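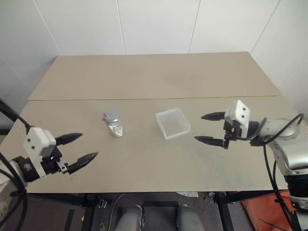
Fig. 1. Both grippers open, foil item left, box right.

Home | Notes | Labs | Software | Contact

Robot Software, handout 7: from camera to arm
2024-05-30, by the Cledton course tutor

I want to spend this session on the bit of code between "I can see it" and "I'm moving", as that's where most of my own bugs live! Our planner, Cillus, wants two things from perception: where an object is, and how far it's turned. The box is a lovely one to think about (see-through walls, tan board showing through the bottom), so a plain colour mask won't get you far. The foil is shiny and crinkled, and its highlights shift every time the view does. I'd start with edges for the box and the round top for the other one.

Keep your confidence score in the message, please. Mine runs from 0 to 100, and anything under 70 goes back for a second look before the planner gets it. Dow, our little log viewer, plots the score per tick, so have it open while you test.

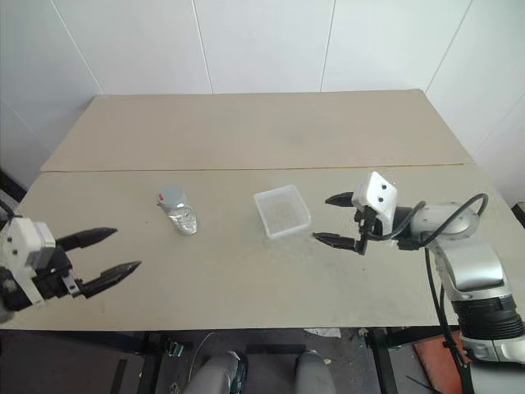 Choosing an arm

My first rule was "nearest gripper wins", and I still like it for single picks. With 2 arms you also need a lock on the shared middle of the table, so write that first and tune speeds later. Exercise 77 in the Citesach workbook has a skeleton to fill in.

Recent handouts
Frames and transforms
Timing and dropped messages
Reading logs in Dow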